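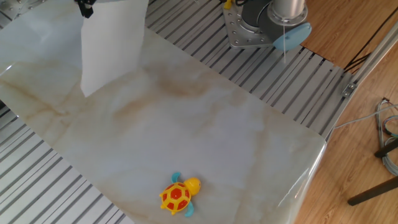 Themba Maluleke asked in March whether the surface cover on a Mustow cell could be replaced without teaching every position again, as his cell had begun to press too hard on flat items after a new sheet was fitted. It can, provided that the height of the surface is measured before the old cover comes off and again once the new one is down. The procedure is set out on this page and replaces the shorter note in the Trirkudska cell handbook.

Replacing the Surface Cover and Checking Work Height

Scope

This procedure applies to cells with a slatted aluminum table and a loose sheet cover. It is to be followed whenever the cover is replaced, turned or moved, and whenever an operator reports that the gripper is touching down early or stopping short. Cells at the Gethin site with bonded covers are dealt with separately.

Before You Begin

Obtain the cell log, a steel rule, a height gauge, a soft cloth, low-tack tape and several sheets of plain white paper from the same pack. Paper of mixed weights will give mixed readings. Inform the shift lead that the cell will be out of service.

Send each arm to its park position, then switch the cell to maintenance mode and apply your lock at the main isolator. Wait until the controller display has gone dark before reaching over the table.

Part A - Recording the Old Surface

1. Remove all test objects and loose paper from the cover.

2. Place the height gauge on the aluminum rail and take a reading at each corner of the working area and at the center. Enter the readings in the log under "old surface."

3. Mark the position of two adjacent cover edges on the table with low-tack tape. Do not place tape on the arm mounting plates.

Part B - Fitting the New Cover

4. Roll the old cover toward the operator side. Do not pull it across the slats, as the bolt heads and rail brackets can catch a corner and tear it.

5. Clear the slots between the slats. A narrow vacuum nozzle is suitable; compressed air is not permitted in the cell. Small screws tend to collect here - any that are found should be matched to their bracket before work continues.

6. Check the cables at the base of each arm. A cable that lies across the slats must be moved to one side so that it does not end up under the cover. Even a thin cable will raise the sheet enough to spoil the readings.

7. Unroll the new cover with the printed side up and align it with the tape marks. Smooth it outward from the center by hand. If the sheet was supplied with a clear film, Priltell advises leaving the film in place until the cover has settled and then peeling it back slowly from one corner. Film that is left on permanently should be recorded in the log, because it adds to the surface height.

8. Fold the surplus down over the table edge. The fold must not stand up above the working surface, and the sheet must not hang into the path of floor cables.

9. Take the height readings again at the same five points and enter them under "new surface." If any point differs from its old reading by more than 2 mm, lift the cover and look for debris or a trapped cable before you go further.

Part C - Correcting the Work Height

10. Leave the table, remove your lock and restore power. Keep the cell in manual mode at reduced speed for the remainder of this part.

11. Open the surface page on the controller and enter the average difference between the two sets of readings. A thicker cover is entered as a positive value. The correction is applied to all taught positions that use the table frame. Positions taught in the base frame are not affected and must be checked one at a time.

12. Lay a single sheet of white paper flat on the cover and jog the gripper to a point 100 mm above one corner. Lower it in small steps until it is 30 mm above the paper, pause, and confirm that the fingers point straight down and that the cables at the top of the arm have slack. 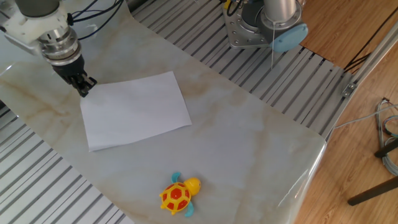
13. Continue down at the slowest jog setting, keeping one hand on the enabling switch. Stop when the fingertips first touch the paper. The sheet should still slide out with light resistance. If it is held fast, raise the gripper and add to the correction; if it moves freely, reduce the correction and repeat the step.

14. Carry out the same check at the remaining corners of the paper. A consistent slope from one side to the other points to the table feet or the rail, and should be reported to maintenance. Do not try to remove it by adjusting the correction value.

15. Return any test objects to the cover and run the standard pick routine for 12 cycles at reduced speed. Stop the cell if the cover shifts, wrinkles or lifts with an object.

Routine Care

Wipe the cover with a dry cloth at the end of each shift. Glossy covers show fingerprints readily, and reflections from a greasy patch can disturb camera-based picking - a slightly damp cloth may be used on these areas, with the cell isolated. Curled edges should be pressed flat by hand and taped on the underside only.

Completed log pages are kept with the cell. A copy of any page showing a corrected work height is to be sent to the Trirkudska service desk before the cell returns to full speed.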